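Sore wrist after long days of hand work

lahcen_ab
Hello all. My right wrist is sore since June, mostly after work. I do small assembly by hand, up to 55 pieces in one shift. The doctor said rest, but I can not rest for a month. Does a brace help?

mokar_vinh
I had the same problem. I wore a brace only at night for six weeks and the pain became less. In the day I did stretches every 40 minutes.

Eulalia M.
I don't agree about the timer. For me the height of the table was the problem. I raised it a little and stopped bending the wrist. The brace made my hand weak.

mokar_vinh
Weak because you wore it all day, maybe? At night it is different.

Eulalia M.
Maybe. But first I would check the table, it costs nothing.

lahcen_ab
Thank you both. I will measure the table tomorrow.

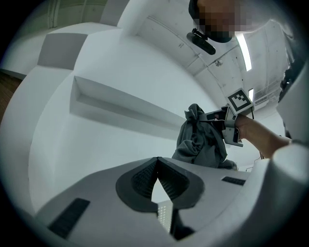 Arm coming in from the right.

Eulalia M.
Try to keep the forearm supported. And please ask for a physical therapist, not only the doctor.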